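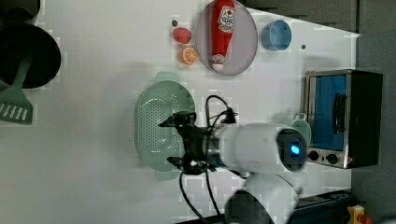

Coin cuisine et dînette : aménager, ranger, observer
Support du module 4, accompagnement du jeune enfant
Formatrice : Jamie Pickering, centre Nestmont

Pour cette séance, avoir lu le chapitre sur le jeu symbolique et apporter la grille d'observation vierge distribuée en septembre.

1. De quoi parle-t-on

Le jeu de dînette apparaît d'abord sous forme de gestes isolés : l'enfant porte une tasse vide à sa bouche, remue dans une casserole, tape avec une cuillère. Les gestes s'enchaînent ensuite. On sort l'aliment, on le fait cuire, on le met dans l'assiette, on sert quelqu'un. Plus tard viennent les rôles (cuisinier, client, parent) et les objets de substitution, quand un cube devient un morceau de pain.

Le matériel agit sur ce qui se joue. Une poêle et une spatule appellent la cuisson. Une passoire appelle le lavage, l'égouttage ou, très souvent, le transport. Une bouteille de ketchup amène la question « tu en veux ? » et donc un échange entre deux enfants.

2. Composer le matériel

On distingue quatre familles.

Cuire : poêle, casserole, spatule, louche.
Préparer : passoire, saladier, planche.
Servir : assiettes, bols, tasses.
Manger : fruits, légumes, tranches, condiments.

Un coin où il n'y a que des aliments donne surtout du tri et du remplissage. Un coin où il n'y a que des ustensiles donne du bruit. Il faut au moins un objet de chaque famille, et plusieurs exemplaires des objets de service, qui sont les plus disputés.

Mélanger les tailles et les matières est utile. Un aliment en peluche se serre, se porte contre soi, tombe sans bruit. Un aliment rigide roule et tient mieux dans une assiette à rebord. Les couleurs vives des fruits se repèrent bien sur un plateau blanc ; les récipients clairs s'y voient moins, ce qu'il faut prendre en compte pour un enfant malvoyant.

À la crèche Millet, l'inventaire de rentrée comptait 71 pièces pour un seul coin cuisine. Les enfants vidaient tout au sol en quelques minutes et jouaient peu ensuite. L'équipe n'en a laissé que 43, le reste étant placé en réserve et échangé au fil des semaines. Les séquences de jeu notées après ce changement étaient plus longues. Il s'agit d'une observation de terrain, sans groupe de comparaison.

3. Présenter les objets

Au sol ou sur table, les objets sont posés séparément, visibles, les manches accessibles. On évite le bac profond, dans lequel seuls les objets du dessus servent. L'amorce est une petite mise en place faite avant l'arrivée des enfants : un aliment dans une assiette, une spatule contre une poêle, deux ou trois fruits à côté. Elle suggère une suite sans l'imposer. Si l'enfant défait tout, on laisse faire.

Ne pas corriger l'usage. Le ketchup peut aller dans la passoire.

4. Sécurité et hygiène

Vérifier les aliments de petite taille avec le gabarit avant toute mise à disposition aux moins de trois ans. Retirer les pièces fendues, les étiquettes qui se décollent, les coutures ouvertes.

Plastique : lavage à l'eau savonneuse, rinçage, séchage à l'air. Les trous des passoires et les fentes des spatules se nettoient à la brosse.
Peluche et tissu : lavage selon l'étiquette d'entretien, séchage complet avant remise en jeu.
Tout objet mis en bouche va dans la bassine de retrait jusqu'au lavage suivant.

5. Ranger avec les enfants

Le rangement se fait par famille, avec une photo de l'objet collée sur chaque casier. Donner une consigne à la fois : « les fruits d'abord ». Prévenir avant la fin du jeu. Les casiers ouverts de la gamme Lestent utilisés en salle de pratique conviennent à partir de deux ans ; pour les plus petits, prendre deux paniers bas.

6. Travail à rendre

Par binôme, composer un coin cuisine pour un groupe de six enfants de deux à trois ans. Le matériel est à choisir dans l'armoire Tirar (référence de la liste : 697). Joindre :
- la liste des objets par famille ;
- un croquis de la table ou du tapis au moment de l'amorce ;
- une observation écrite de dix minutes, au présent, sans interprétation ;
- une demi-page sur ce que vous changeriez.

Dans l'observation, écrire ce que l'enfant fait : « pose la tranche d'orange dans l'assiette, regarde l'adulte, la reprend ». Les formules comme « il s'amuse bien » ou « elle est autonome » seront barrées.

Les croquis se font au crayon, format A4, nom des deux étudiants au dos.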